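Der Griff

Die Meldung kam um kurz vor vier am Nachmittag. In der Wäscherei von Holtgate hatte eine der neuen Faltmaschinen einen Ärmel nicht mehr losgelassen. So stand es im Protokoll, und mehr stand dort nicht. Ich druckte es aus, nahm den Koffer und fuhr hin.

Die Maschine hieß Rana. Sie hatte zwei Arme mit je zwei Fingern und war dafür gebaut, Wäsche aus Pflegeheimen zu sortieren und zusammenzulegen. Bettlaken und Handtücher konnte sie gut. Bei Strickwaren war sie langsamer, aber im Sommer kamen wenige davon, und die Firma hatte sie trotzdem freigegeben. Ich hatte die Freigabe mit unterschrieben.

Die Schichtleiterin wartete am Tor. Sie führte mich durch die Halle, vorbei an den Trocknern, und sagte, es sei nichts passiert. Dann sagte sie, es sei fast nichts passiert. Eine Kollegin hatte gesehen, wie die Maschine an einer Strickjacke zog, und hatte hineingefasst, um den Ärmel zu lösen. Der zweite Arm war zurückgekommen und hatte ihre Hand gegen die Tischkante gedrückt. Acht Sekunden lang, nach dem Protokoll. Die Kollegin saß im Pausenraum und hatte einen Kühlbeutel auf den Fingern. Gebrochen war nichts. Sie fragte mich, ob sie etwas falsch gemacht habe. Ich sagte nein.

Ich ließ den Strom abgeschaltet und sah mir zuerst die Finger an. Die Beläge waren in Ordnung. Die Jacke hing noch im linken Greifer, eine Masche war herausgezogen und hatte sich hinter dem Bolzen verfangen. Ich schnitt sie mit der kleinen Schere durch. Danach las ich den Speicher aus.

Die Maschine hatte den Griff öffnen wollen und die Finger hatten sich auch geöffnet. Weil der Ärmel aber am Bolzen hing, meldete der Sensor weiter Last. Für diesen Fall gab es eine Regel: noch einmal schließen, anheben, ablegen, öffnen. Die Regel war bei Laken sinnvoll. Bei der Jacke hatte die Maschine sie dreißigmal hintereinander ausgeführt, und der zweite Arm war jedes Mal zu Hilfe gekommen. Die Hand hatte er für Stoff gehalten.

Ich rief in Ridness an, wo die Software gepflegt wurde. Der Mann am Telefon wollte wissen, wie viele Strickteile im Lerndatensatz gewesen seien. Ich hatte die Liste im Koffer. Es waren 88, bei mehreren Tausend Laken. Er schwieg eine Weile und sagte dann, das sei wohl zu wenig. Ich fragte, wer das entschieden habe. Er sagte, das müsse er nachsehen.

Rana blieb aus. Die Wäscherei faltete wieder von Hand, und ich bekam den Auftrag, die fehlenden Griffe zu beschaffen. Clindinura, so hieß das Programm, schickte Leute mit Handgreifern in Wohnungen, wo sie auf Betten und Tischen Kleidung zusammenlegten. Jeder Griff wurde aufgezeichnet. Verlangt waren ungefähr 300 Durchgänge mit grobem Strick, Zopfmuster, Rippenbündchen, alles, worin ein Finger hängen bleiben konnte.
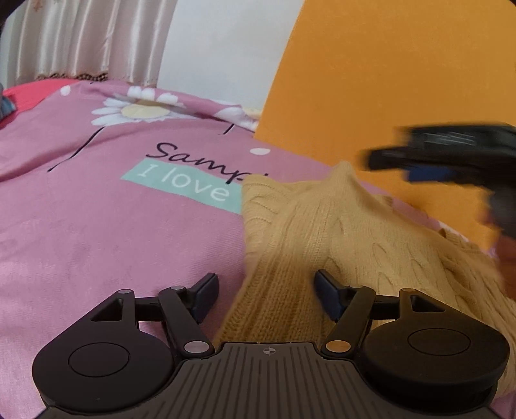

Ich machte in den ersten Tagen selbst mit. Es war anstrengender, als ich gedacht hatte. Mit den Greifern in den Händen wird man ungeschickt, und nach einer Stunde taten mir die Unterarme weh. Ein Bündchen bekam ich gut zu fassen, aber beim Loslassen ging der Stoff manchmal mit. Ich merkte, dass ich dann jedes Mal dasselbe tat. Ich hielt an, drehte das Handgelenk ein wenig nach außen und wartete, bis der Stoff von selbst herunterrutschte. Zugezogen habe ich nie. Ich schrieb das auf einen Zettel und gab ihn in Ridness ab.

Sie bauten daraus eine neue Regel. Meldet der Sensor nach dem Öffnen noch Last, bleiben beide Arme stehen. Nach dem zweiten Versuch schaltet die Maschine ab und ruft jemanden. Dazu kam eine Lichtschranke an der Tischkante, die im ersten Angebot gestanden hatte und später gestrichen worden war. Auch das fand ich in der Liste. Neben dem Posten stand mein Kürzel.

Im August nahmen wir Rana wieder in Betrieb. Ich legte eine alte Strickjacke auf den Tisch, zog vorher eine Masche heraus und hängte sie über den Bolzen. Der Arm hob an, öffnete, öffnete noch einmal und blieb stehen. Die Lampe ging auf Gelb. Die Schichtleiterin nickte und ging zurück zu den Trocknern.

Die Kollegin mit der Hand war auch da. Sie hatte sich an die Mangel versetzen lassen und sah von dort aus zu. Ich fragte sie, ob sie es einmal selbst probieren wolle, die Schranke sei jetzt da, es könne nichts passieren. Sie sagte, das habe beim ersten Mal auch jemand gesagt.

Ich sagte, das sei ich gewesen. Dann packte ich die Schere ein und füllte das Abnahmeblatt aus. In die Zeile für Bemerkungen schrieb ich, was mit der Lichtschranke gewesen war, und wer es unterschrieben hatte.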